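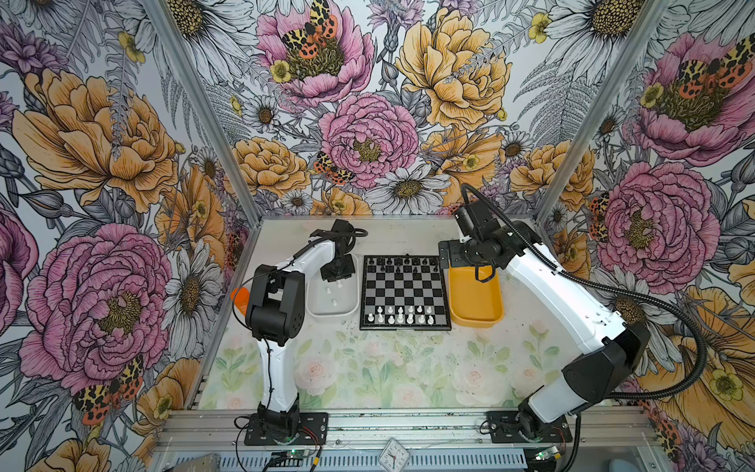 Raluca Lungu
Research engineer, Onu project, Flevstead

4.2 Clearing pieces with two arms

I went into this part of the project thinking the board would be the hard bit. Small magnetic squares, small magnetic pieces, two grippers that both want to be over the same few inches of space! It was hard, but the trays gave me far more trouble, so I'll spend most of this section on them.

The setup is in Figure 4. Each arm is bolted to the front rail and has its own tray, white plastic on the left and yellow on the right, with the chessboard between them. White pieces go left and black pieces go right. An episode is one piece: find it, pull it off its square, carry it over, let go, and get out of the way so the other arm can move. I collected 2,000 teleoperated episodes for training, and I drove a fair share of those myself (my wrists remember March very well).

My first policy, which we called Stotlow, learned one motion for the whole job. It was pretty good at the grasp. The release was another story. Stotlow liked to let go at whatever height it happened to have reached when the tray filled the wrist view, so a pawn that should have been set down got dropped. A dropped pawn tips over, rolls against the wall of the tray, and takes its neighbors with it if there are any.

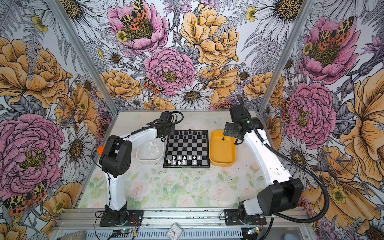

So for the second version, Kestcombe, I split the release out as its own short phase. The policy now predicts a drop point inside the tray first, and only then does the gripper go down. The drop point is picked from a 16-cell grid laid over the tray floor, and a cell counts as taken if the overhead view finds a piece in it. I know a grid sounds old-fashioned next to everything else in this paper. I tried a continuous target too, and it kept steering toward the middle of the tray no matter what was already standing there.

The other change was the handoff rule. With Stotlow, both arms could ask for the board at once, and whichever asked second would hover and drift while it waited. Kestcombe makes the waiting arm park over its own tray. We lose a little time on every switch, but the drift went away, and I found the logs much easier to read afterward.

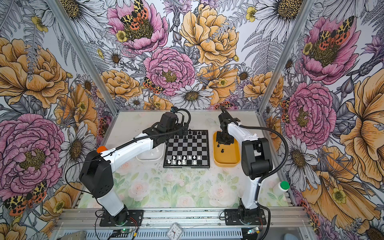 I scored a piece as cleared if it ended up inside the correct tray, upright or not, with no other piece knocked off the board on the way. Scoring upright pieces separately would have been nicer, and I wish I'd planned for it, but our labels don't separate the two cleanly in the early runs. Over the full evaluation Kestcombe had 23 failures. Most were grasps where the fingers closed on a pawn and dragged the one next to it along, since the magnets hold just well enough to make that a slow, ugly slide. Tray failures were rare and nearly all came late in a game.

Figure 4. The two-arm cell, with one tray on each side of the chessboard.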